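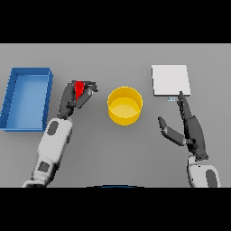 5 min read

I've spent far too many evenings teaching a simulated two-handed robot to tidy a table, so I thought I'd write up how I do it. My setup is called Zandholm (every project needs a silly name) and it runs on an ordinary desktop with a headset and a pair of tracked gloves. You move your hands, the robot moves its hands, and the whole lot gets recorded.

Start by matching your pose. Before you press record, hold your own arms where the robot's arms are and check both sides follow you. If one wrist is twisted, reset it now! I once saved 6 runs with a crooked thumb and had to bin the lot.

Next, pick something up with one hand only. I like the little red piece for this, held in the left hand clasped between the curled fingers. Close your fingers slowly - the simulator hates a sudden squeeze and will happily fire small objects across the room. Lift a bit, stop, and look at the grip before you go anywhere near the yellow pot or the blue tray.

Now the hard bit, which is using the other hand while the first one is busy. Keep your left hand still and reach the right one out, open, towards the lower edge of the white board. Come in low with your fingertips and go gently. You can't feel the table, so watch the shadows and the gap under your fingers. Most of my bad runs come from my left hand drifting down while I stare at my right.

Then let go, bring both arms back and stop recording. Try to end every run in the same place, as it makes trimming them much easier later on.

How many do you need? I had 2,804 decent ones by August and kept going to 3,000, mainly out of stubbornness. You'll see something useful long before that - start with a short batch, train on it, and see where the robot fumbles before you record any more.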